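Wetutance two-arm table cell
Section 7 – Daily start and gripper check

Do this before the first run, every shift. Skip it and the homing drifts.

1. Main switch on. Wait for the base rings to go green. Any other color, stop and see Section 8.
2. Brown mat flat, no curled corners. Kitchen props back at their marks: oven left, mug tree front center, plate rack right.
3. Run a hand down the cables on each arm. Loops need slack at every joint. Pinched or twisted – power off, re-clip.
4. Wipe the finger pads. Dry cloth only, no solvent.
5. Jog the right arm to the pick point, fingers down. Close on the small round test piece. Force setting 29.
6. Lift it just clear of the mat and hold. Left gripper parks near center-back, angled toward the right one.

CAUTION: both grippers are close together here. Keep speed on LOW untill step 8. Hands off the mat.

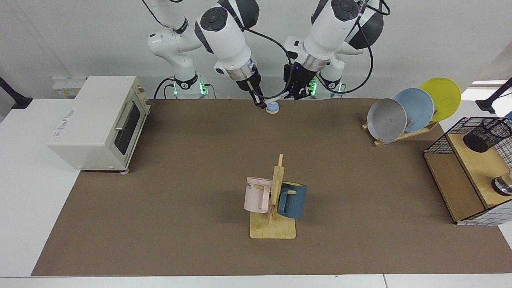 The Drelville site wrote in to say their test piece kept slipping at 29, and that new pads fixed it where more force didn't. They also asked for the pad part number to go in this section, it's on the last page of the Heiskanen parts sheet.

So: piece slips, change pads first. Both fingers, always as a pair.

7. Hold the piece while you count off 8 seconds. No creep, no tilt. If it turns in the fingers, open, re-seat, try again once. Second fail = pad change.
8. Lower, open, retract right arm. Then send both arms home. Speed back to NORMAL.
9. Log the cycle count. Pads are due at 2000 cycles even if they look ok.

NOTE: after a pad change redo steps 5 to 8 with the left arm too. Swap the parking positions, same force setting.

NOTE: cells with the older Clondine controller dont save the speed setting. Check it again after every restart.

Wrist collar screws – snug by hand, quarter turn with the short key. No more than that. Threads are soft and the collar is not sold seperately.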